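Can a Robot Really Clear the Table?

Somewhere on the internet right now, a video is telling people that a home-built robot can do the chores. The arms glide in, the cups get stacked, the music swells, and the whole thing lasts less than a minute. Maybe you have watched one and thought, "I want that for my room."

I build robots in a shared workshop called Takia, where people split the rent and argue over the good screwdrivers. I like robots a lot. I also don't believe most of what I hear about them, and I think you should be a little suspicious too. Let's see why.

What is a robot arm, anyway?

A robot arm is a chain of stiff pieces joined together by motors. Your own arm has a shoulder, an elbow and a wrist. A robot arm has something similar, and each joint can turn only in the ways its builder allowed. At the end there is usually a gripper, which opens and closes like the tip of a pair of tongs.

Try this. Make a tong shape with your thumb and one finger, and keep all your other fingers curled up. Now pick up an empty plastic cup. Easy? Try it again with your eyes shut. Then try it wearing a thick winter mitten. Now you are getting closer to what a gripper has to deal with. Many grippers can't feel what they are holding. They squeeze until a program tells them to stop.

How does it know where the cup is?

Mostly it doesn't, at least not the way you do. You look at a cup and you know plenty of things at once. You know it's hollow. You know it will tip if you bump it near the top. You know it weighs almost nothing when it's empty.

A robot with a camera gets a picture made of colored dots. That's all. Somebody has to write a program, or train one with lots of practice, to turn those dots into a guess about where to reach. The word "guess" is important. People who sell robots don't like using it.

Our build is named Jarkari. It has two arms that work at the same white table, and the fingers on its grippers are dark blue and pointed. When we started, we thought the hard part would be the motors. We were wrong. The motors were finished in 4 weeks. Reaching for a cup and getting it took the rest of the winter.

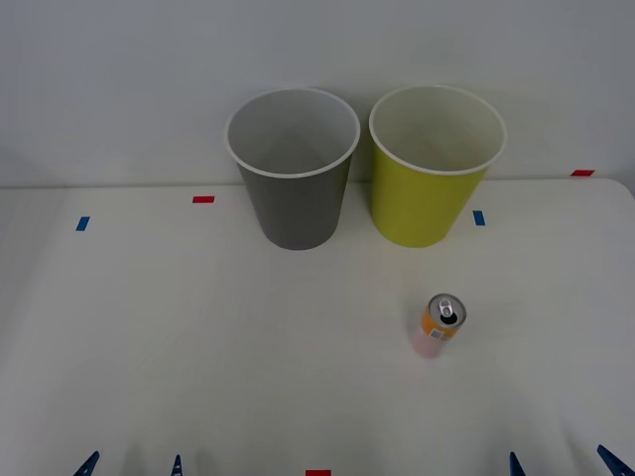 By the Takia Workshop Robot Desk
01/12/2022

Look at how little there is to pick up. Two empty cups, one gray and one yellow-green, and a small orange can. You could clear all of it before you finished a yawn. For a robot, each of those things is its own puzzle.

Take the cups first. They are wider at the top than at the bottom, so a gripper that squeezes one gets a sloping side to hold. Squeeze a slope and the cup may try to slide away from you. There is a rim around the top, and grabbing one side of the rim can work nicely, but then the fingers have to come in at the right height. Too low and they push the cup over. Too high and they close on air.

The can is a different shape and a different material. Aluminum bends if you squeeze too hard. And what if there is still some drink inside? A camera looking at the outside of a can has no way to tell. Neither do you, until you lift it, and then your muscles tell you right away. A robot can be given sensors that do a similar job, but somebody has to pay for them, wire them up and teach the program what the numbers mean.

What's the tape for?

Did you spot the bits of red and blue tape on the table? They are markers. Tape marks let you put an object back in the same place again and again, so that you can compare one try with the next. Scientists do this kind of thing all the time. It's good testing.

It is also where I start to get fussy. Suppose a robot picks up a cup from the same mark 39 times. Does it know how to pick up a cup? Maybe. Or maybe it only knows how to go to that mark and close its fingers. The two look exactly the same on video. To find out, you have to move the cup to a place the robot hasn't practiced and see what happens.

The first time we did that with Jarkari, the gripper went very smoothly and very confidently to the old spot. It closed on nothing, lifted the nothing up, and set it down again.

Why is the wall so plain?

A plain wall makes the camera's job easier. There are no posters, curtains or cats to mix up with a cup. Now think about your kitchen table. Is it plain? Does the light stay the same all day? Mine has crumbs on it and a pile of mail.

So when someone tells you a robot "can clear a table," ask which table.

Questions to ask about a robot video

Was it sped up? Look at people or clocks in the background if there are any.

How many tries did it take? A video can show the one that worked.

Was somebody steering? Some robots are moved by a person holding controls. There's nothing wrong with that, and it can be a good way to teach a robot, but the video should say so.

Did anyone move things to a new spot?

Could you do this at home?

Parts of it, yes, with a grown-up. Small arm kits exist, and you can learn plenty from one. Motors can pinch, so keep fingers and long hair away while the power is on. Start with something light that won't break. Plastic cups are a good choice. Keep a notebook and write down the misses as well as the hits. In February we plan to try Jarkari on a table with a patterned cloth. My bet is on the cloth.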